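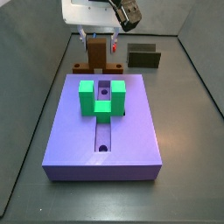 Verudus Adds Assembly Demonstrations to Training Set

Verudus has begun recording a new batch of assembly demonstrations for Endeck, its learned controller for two-finger grippers, the company said on Sat 21 June. The batch is to hold 800 episodes. As of Friday evening 181 had been accepted.

Each episode covers one insertion task with large colored parts: a purple block with a long slot, a green U-shaped piece that seats in it, and a brown T-shaped piece with a hole at each end of its base. An operator guides the arm by hand controller from first grasp to release. Joint positions, gripper opening and wrist camera video are logged together, and start positions are changed between episodes.

Shewit Asfaw, who runs data collection at Verudus, said failed attempts are kept but labeled separately. "The April set had almost no recoveries in it," Asfaw said. "The controller would miss the slot and keep pushing. We now ask operators to back off and try again within the same recording."

An episode is rejected if a part leaves the work area or if the camera stream drops frames. Operators work in shifts and record up to 22 episodes an hour.

Bereket Ejigu, the engineer responsible for Endeck, said training on the new data will start once the full batch is in — earlier partial runs gave results that were hard to compare. Evaluation will use 13 part layouts held out from collection. Verudus has not said whether the recordings will be released.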